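Home | Syllabus | Handouts | Readings | Contact

Handout 6: Iron in the Diet of Infants and Toddlers
Avora School of Health Sciences, Community Nutrition
Posted December, course staff

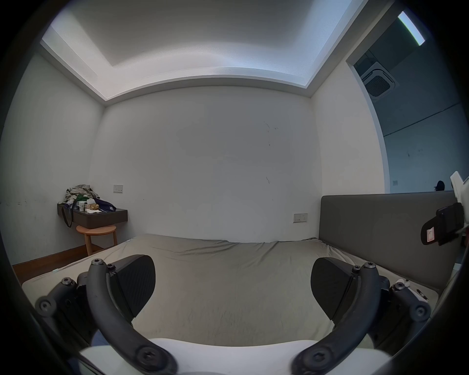
Iron deficiency develops in stages. Stores in the liver, spleen and bone marrow fall first, and the child usually has no symptoms. Next, the supply to the marrow drops and new red cells are made with too little iron. Hemoglobin falls last. A child can therefore be iron deficient with a normal hemoglobin, and a hemoglobin test alone will miss the early stages.

1. Why the risk is high at this age

A full-term infant is born with iron stores that cover most needs for the first four to six months. After that, iron has to come from food, formula or a supplement. Growth is fast in this period and blood volume rises with body weight, so the need per pound of body weight is higher than in an adult.

Groups at higher risk:
- infants born early or with a low birth weight
- infants fed only breast milk past four months without an iron source
- toddlers who drink large amounts of cow's milk
- children with lead exposure

2. Two forms of iron

Heme iron is found in meat, poultry and fish. It is absorbed well, and other foods in the meal have little effect on it. Nonheme iron is found in beans, lentils, leafy greens, eggs and fortified cereal. Its absorption depends on the rest of the meal. Vitamin C raises it. Calcium, tea and bran lower it. Meat eaten at the same meal also raises the uptake of nonheme iron.

3. Cow's milk

Cow's milk is low in iron. It fills the child up and displaces other foods, and before 12 months it can cause small losses of blood from the gut. It should not be the main drink in the first year. After the first birthday, intake should be limited and milk offered with or after meals.

4. Signs

Mild deficiency often shows nothing. Later signs include pale skin, tiredness, poor appetite and a craving for ice or dirt (pica). Long-lasting deficiency in early life is linked to delays in motor and mental development, some of which may remain after treatment.

5. Worked problem

The Quintero clinic sees 180 toddlers in one season. Of these, 63 have low ferritin, and 18 of the 63 also have low hemoglobin.

Share with low ferritin: 63 / 180 x 100 = 35 percent
Share with low hemoglobin and low ferritin: 18 / 180 x 100 = 10 percent

Screening by hemoglobin alone would leave 45 children with low ferritin unflagged. Ferritin also rises during infection, so a normal value in a sick child does not rule out deficiency. Assume no active infection for this problem.

6. Supplements and safety

Liquid iron drops are dosed by body weight and should be measured with the dropper supplied. Dark stools are expected. Drops may stain the teeth; the stain is on the surface and can be brushed off. Iron tablets made for adults are a serious poisoning hazard to small children and must be stored locked and out of reach.

For next session: read the Grado feeding survey, sections 2 and 4, and bring the intake table from Handout 5.

Related handouts
Handout 3: Growth Charts and Their Limits
Handout 5: Estimating Intake From a Food Diary
Handout 7: Vitamin D in the First Year
Senel Reader: Starting Solid Foods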